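Open day walk-through: my checklist, with comments
By Shirley Tremblay | December
3 comments | 34 shares

Hi all! I did the safety round for the Zokex open day before the doors opened, and I've typed up my notes while they're fresh. The simulated kitchen demo gets its own section (it's the one everybody crowds around).

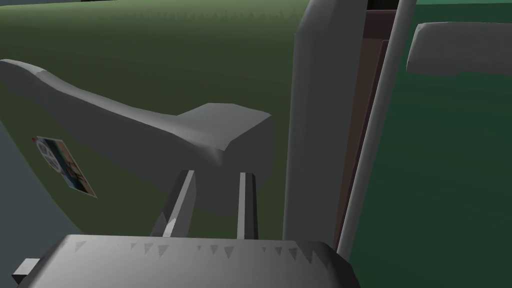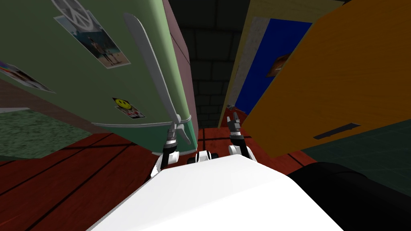 1. Kitchen demo, on screen. OK, with one fix. I ran through it twice with the Seta controller and asked for a stop each time, and it stopped! My worry is the visitors, who lean in to see what the robot is up to. With one gripper right at the bottom of the fridge handle and the other arm reaching up into that narrow gap by the orange door, I'd lean in too. Please move the floor tape back 2 feet from the monitor.

2. Stop button. OK. Big, red, reachable from the chair. Label is peeling, so new label please.

3. Cables. NOT OK at 9:30, OK by 10. The Ejigu projector lead was right across the aisle, and I tripped on it myself!

4. Room limit. 70 people, sign is up. Somebody needs to stand at the door with the clicker.

5. Extinguisher, tag 3243. In date, pin in.

6. Ballska charger. Still waiting on the spare fuse. Leave it unplugged until I've seen it.

Back to top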